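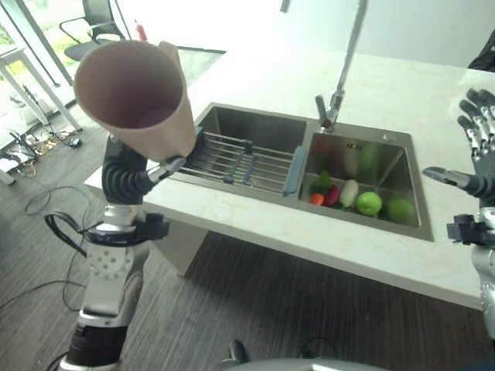
More fingers, week two
February, posted by the management

I have now spent enough hours with the Gekov hand to have feelings about it, most of them about cups.

Some background for anyone who wandered in looking for sourdough. We had been running the Claeys two-finger gripper for ages. It opens, it closes, it has the social range of a clothespin, and it picked up nearly everything I put in front of it. Naturally I wanted to replace it with something that has more joints and costs more.

The test is a kitchen sink. One side has a rack over it, the other has fruit and vegetables in the bottom, and there's a tapered beige cup that I have come to resent. A taper is mean to fingers. Squeeze near the bottom and the cup wants to climb out of your hand, squeeze harder and it climbs faster. The Claeys just pinched the rim and got on with it, one jaw inside, one out. The Gekov wraps its fingers around the side like a person, and for the first 21 tries it also dropped things like a person.

What fixed it was boring. I turned the grip force down, let the thumb close last, and slowed the wrist. After that I got 12 clean lifts in a row and went to get a coffee before it could ruin the mood.

Produce is where the fingers earn their keep. The Claeys does an apple fine and then sulks at a radish lying at an angle. The Gekov sort of scoops. Leafy greens defeat both of them, and me on some evenings.

Controller notes: I started on Fistden, which has lovely menus and a delay I could feel. Moved to Birkatitz, which has menus from a tax office and no delay I can notice. Staying with Birkatitz. Setup took four evenings and I'd like those back.

Next up is two hands on one object, once I stop the right one from waving its thumb near the faucet.

Comments

rackmount_ruth: Did you try rubber fingertips? Changed my life with the Claeys.

gravelpit: 1,000 cycles on my Gekov and the thumb has gone mushy. Keep an eye on it.

the management: Great, something to look forward to. Tips are on order.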